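How I get ink and tea marks out of a quilted tablecloth

I've had a quilted cloth on my kitchen table for years and it gets everything thrown at it. Tea, gravy, felt tip, the lot. My friend Elba Fuentealba swears I should just buy a wipe-clean one, but I like the soft feel of it under my elbows, so I've learned to look after it instead. This is my usual routine, updated 5th June after a few of you asked about biro.

What you'll need

A bowl, some plain washing-up liquid, surgical spirit or clear hand gel, cotton buds, a couple of old white towels and a blunt wooden stick of some kind. I also use bicarbonate of soda for tea.

Step 1: Test a corner

Turn the cloth over and dab your spirit on the hem. If it has a printed pattern, test a bit of that too! I once took half a rose off a cloth from a shop in Stolanport and I'm still cross about it.

Step 2: Do the ink first

Fold a towel and slide it under the mark. Wet a cotton bud with spirit and dab from the outside in, changing the bud as soon as it picks up colour. Don't rub, or you'll push the ink down into the wadding and it'll creep back up when the cloth dries (ask me how I know).

Little specks are fiddly, so go one at a time and put the radio on.

Step 3: Work along the stitching

Stains love to sit in the stitched lines. Mix a spoonful of bicarb with enough water to make a paste, then press it into the dips with the fat end of your stick. A wooden chopstick is perfect for this, and the thin end is handy for the corners where the diamonds meet. 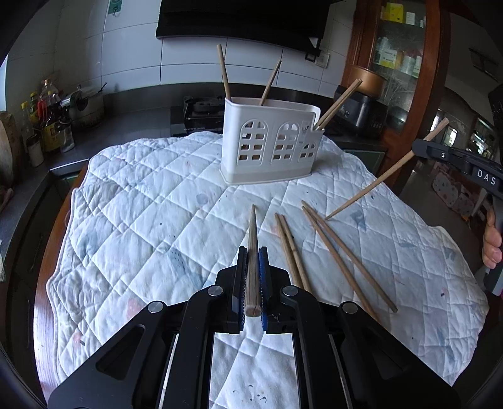 Step 4: Leave it, then rinse

Give the paste 23 minutes. That's one episode of my quiz show, so feel free to pick your own timer! Rinse with cool water from the back of the cloth and squeeze it gently in a dry towel.

Step 5: Wash and dry flat

Cool wash, low spin, no softener. I dry mine flat over the airer, and I turn it once so the wadding doesn't go lumpy. Check the marks before it goes anywhere near an iron, as heat can set whatever's left. If you can still see ink, go back to step 2 and have another go.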